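Romine and Siregar confirm return of pre-season fixture at Ekonberg

April 29, 2019

Romine Athletic Association and Siregar Rovers have confirmed that the Prandurari Shield, the pre-season football fixture last contested by the two clubs before the redevelopment of the Ekonberg ground, will be played again this year. Both clubs signed the hosting agreement at the end of last week. It covers this season's match and two further editions.

The fixture will be played at Ekonberg, which now holds 1,701 spectators under its current safety certificate. Seating on the east side is reserved for Romine supporters and the north terrace for Siregar supporters. The remaining areas are unsegregated. The allocation may be changed if either club returns unsold tickets before the closing date.

The match will consist of two halves of 40 minutes. If the scores are level at full time there will be no extra time and the Shield will be decided by penalty kicks. Each club may name a squad of any size, with rolling substitutions permitted in the second half only. Players on trial are eligible provided that their registration forms reach the match secretary by noon on the day before the game.

Diane McIntyre, director of football operations at Romine, said: "The agreement sets out who pays for what, and that was the part missing in earlier years. Gate receipts will be divided equally after ground costs and officials' fees. Travel is met by the visiting club."

The date and kick-off time have been submitted to the league for approval and will be published in May. Until then, supporters are asked not to book travel. The clubs are aware that a date has been circulating on fan sites - it has not been approved and should be disregarded.

Ghislain Kennedy, head coach of Siregar, said: "We wanted a competitive match on a full-size pitch before the league starts. Our other preparation games are at training grounds, and the surface at Ekonberg is closer to what we will play on."

Tickets will be sold through the two club offices and will not be available at the turnstiles. Season ticket holders at either club will have a priority period of 3 days, after which remaining tickets go on general sale. Under-16s must be accompanied by an adult. Accessible places should be requested by telephone before payment.

Applications for media accreditation should be sent to the Romine press office on the standard form. Photographers will be issued with numbered bibs on arrival. 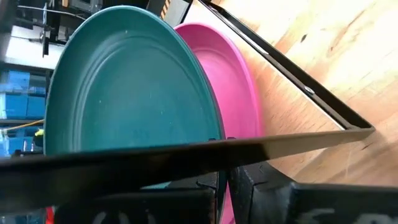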